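The Gray Bin

Urmila Mittal had kept the bin for 21 years, and when she left Fultcombe she gave it to Tadeo without asking if he wanted it.

"It held my seeds," she said. "Before that it held my brother's boots."

He carried it up to the room with the dark carpet and set it on the table. One wall had a green stain on it. He went at it with a cloth and then with his thumbnail, and the stain stayed where it was.

Elba came in at noon and looked it over.

"You could put it on the floor," she said.

"It's fine there." 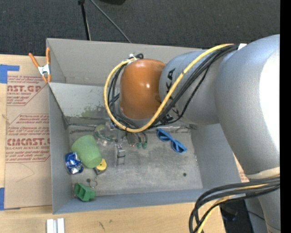 By September he had stopped noticing the stain. Letters from Urmila came every few weeks, mostly about the rain in Maldonado and the price of bread. He answered each one at the same table, pushing the bin back with his elbow to make space for the paper. In the last letter she asked what he kept in it now.

He wrote that he was still deciding, and went out to buy a stamp.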